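Search tickets... Go
Filed under: Purchasing > Grippers & End Effectors > Open queries

Ticket 34: Gripper replacement, budget line short
Opened: Tuesday, September 30, 2025
Status: waiting on supplier

Problem
The Sunia cell needs a second two-finger gripper before the April changeover. The plan allowed for one gripper and no spares. The Holovko quote covers the body only. Fingertips, mounting plate and cable are priced separately, and the planning sheet has no line for them.

Checked so far
Compared the Holovko and Toso quotes line by line. Toso includes fingertips and cable but gives a lead time of 90 days. Holovko gives 25 days for the body and no date for the fingertips. Asked both for a combined price with delivery.

Ran the pick-and-place task in simulation with the present finger geometry, to see whether the cheaper short fingertips could be ruled out before ordering. The cube and container task is the one used for sizing, as it needs clearance at the rim as well as a firm hold on flat faces.

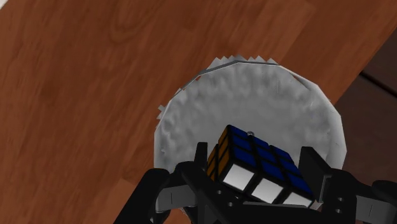 Short fingertips bring the palm closer to the rim on a steep approach. The planner rejected 3 approach angles which the long ones allow. This can be worked round in software, but the hours would come out of the same budget and would cost more than the difference in price.

Container mesh is coarse, so clearance figures near the rim should be read with care. Do not copy them into the purchase request.

Interim action
Long fingertips entered on the request. Spare set moved to next year's plan - to be reviewed if Toso shortens its lead time. Plarumon licence renewal left where it is; it was put forward as a saving, but the simulation depends on it.

Outstanding
Holovko to confirm fingertip delivery. Mounting plate drawing to be checked against the existing wrist flange. Ticket stays open until both are in.

Comments (3)

cell_planning: Does the Toso price include carriage? Theirs did not last time.

Reply from ticket owner: No, it is extra. Added to the sheet.

bench2: Please check the cable length as well. Ours was too short for the Sunia mount and we had to order again.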